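About Grivside

Grivside is a small organisation with a rather large subject. We follow how governments spend money abroad, on aid, on embassies, on election observers and on all the quieter work that goes on between one summit and the next, and we try to write about it so that anyone with a cup of tea and half an hour can follow along.

We began as a reading group in Ulley, in the room over Lev Prokopenko's shop. Lev had spent years translating for visiting delegations and had come home with boxes and boxes of public reports that hardly anyone had opened (he still has them, and yes, you are welcome to come and look). Brândușa Manole turned up to the second meeting with a cake and a long list of questions about who signs off a foreign aid budget, and we have been working through that list ever since!

These days there are 12 of us. Brândușa edits our briefings, Lev looks after the archive and the translations, and the rest of us read, ring people up, check sums and argue in a friendly way over commas.

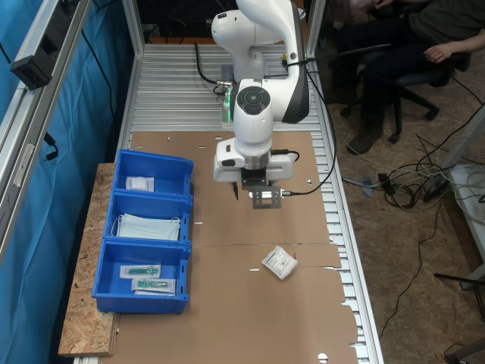 Photo: Grivside picture library

Our main publication is Sial, a briefing that goes out by post and email to up to 400 readers. Some of them are councillors and teachers, some work for charities overseas, and a good many are simply people who like to know where the money goes. Each issue takes one country or one treaty and stays with it for as long as it needs, so please forgive us if it runs a little long now and then. We do try.

Then there is Grilleck, our evening course for anyone who would like to learn how to read a foreign ministry's accounts. It runs over three weeks, you need no background at all, and the next one starts in March. Places are free, though a donation towards the printing is always gratefully received.

We take no money from any government or political party. We are paid for by subscriptions and by two small family trusts, and both trusts see our briefings on the same day as everyone else.

If you have a question, a correction or a box of old reports in the loft, do write to us. We answer every letter, usually at some length.

Page last updated February 1, 2021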